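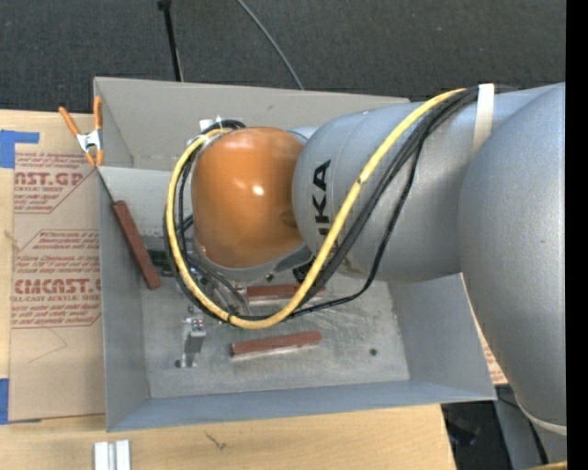

Lecture 2: Caretaker governments

In this part of the course we use the case of Kereama. The prime minister lost the vote of confidence in November, by 45 votes to 34, and the cabinet stayed in office without a majority.

Please keep two questions separate. First, who appoints the caretaker? In Kereama it is the president, but the speaker must sign also. Second, what can the caretaker do? The law says only "current affairs", and the courts never explained these words. The budget was therefore prolonged month by month.

In Isetov the rule is more strict: no new treaties, no appointment of judges.

Reading for next time: the Isetov election law, chapter 2. Write a short comment, maximum 200 words, on whether a caretaker may call a referendum. Deadline is Friday, February 15, 2019.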